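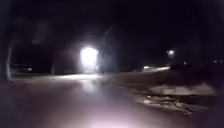
*One bright light at night, and not much else to see by.*

## Getting the outside lights ready for dark evenings

I do this job every September, before the clocks change and I'm hunting for my keys by feel. It takes an hour or so, and it's rather pleasant with a cup of tea balanced on the step (mind you don't kick it over, as I do most years!).

Switch off at the breaker first and let the lamp cool. Take the cover down and wash it in warm water with a drop of dish soap – you'll be amazed how many moths a small cover can hold. Dry it well, then wipe the rubber seal and look for cracks.

If the bulb needs changing, try a softer one. I went from 600 lumens down to 326 by the back door and I like it so much better, especially coming in with groceries.
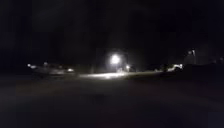 *A big white lamp after dark, with its halo.*

Tilt the head down toward the ground if yours has a hinge. Your neighbors' bedrooms will be darker for it, and so will yours. Snug the screws by hand, turn the power back on, and go out again after supper to check where the light falls.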